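The Osman Long Handle, Dark Finish
Gillside Household Hardware — part no. 2064
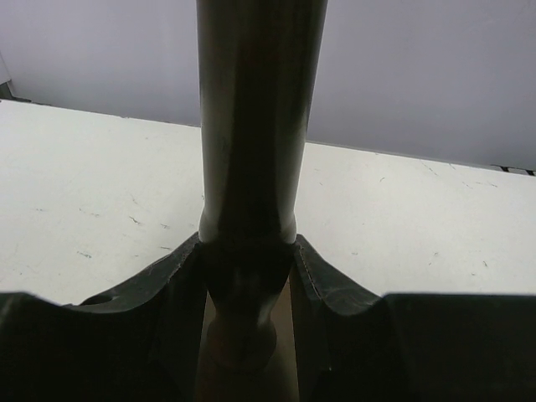

Do I get the brush head with it?

The price covers the handle alone. Heads are sold separately, and there's a fair chance the one you already own will fit.

The Osman is a handle. We've tried over the years to come up with a more exciting word for it, and Sandra Treloar in our office once got as far as "reach solution" before she was asked to go and have a cup of tea. It goes on the end of a broom, a cobweb brush or one of those fluffy dusters that mostly move the dust to a new address.

The shape is an old one. The handle is thickest at the head end and tapers down to a rounded neck, then finishes in a knob. Your lower hand sits above the knob and stays there, which matters more than you'd expect when you're reaching over a wardrobe with your chin up and your eyes half shut. The dark brown finish is smooth with a dull gloss. It suits a laundry cupboard, or wherever you keep the brooms you'd prefer visitors not to see.

We've sold the Osman in one form or another since Oddur Bach was running the shop, and the pattern has changed once, when he made the knob slightly bigger after complaining about his thumbs. Customers wrote in to object. A few of them are still objecting, and to those people we can only say that the small knob isn't coming back.

Fitting a head

The head end takes any Gillside or Hamia push-on socket. Push the head on by hand, turn it a quarter, and put in the screw supplied. Please don't knock it home with a hammer. If the socket is loose, wrap the end with a bit of cloth tape first. Threaded heads (the supermarket kind, usually in a colour not found in nature) need the Susano adaptor, which we also stock and which costs less than the petrol you'd use hunting for one elsewhere.

Looking after it

Wipe it with a damp cloth and dry it off. Hang it up or stand it knob down — never on the bristles, unless you like your brooms with a fringe. Don't leave it out on the verandah over winter. The finish will put up with a good deal, but it isn't garden furniture, and we can tell when one has been used as a tomato stake. Small scuffs can be touched up with the dark finishing wax. Big scuffs we'd call character.

Price and delivery

The handle is $74, screw included. Yes, you can get a broom for less, handle and all, and plenty of people do, repeatedly.

Delivery is free on orders over $100, so one handle won't get you there but a handle and a decent head usually will. Long parcels go by road and take about 4 working days. The courier won't leave one in a letterbox, for reasons of geometry.

Returns are fine if the handle is unused and comes back in its tube. If you've lost the tube, ring and ask for Jonalyn Rivera, who has spares and a great deal of patience.

Trade orders and mixed lots: Ashley Dunmore, at the shop counter, mornings until eleven.

Also in this finish: Osman short handle, Osman hanging rail, dark finishing wax (small tin).

Last updated: June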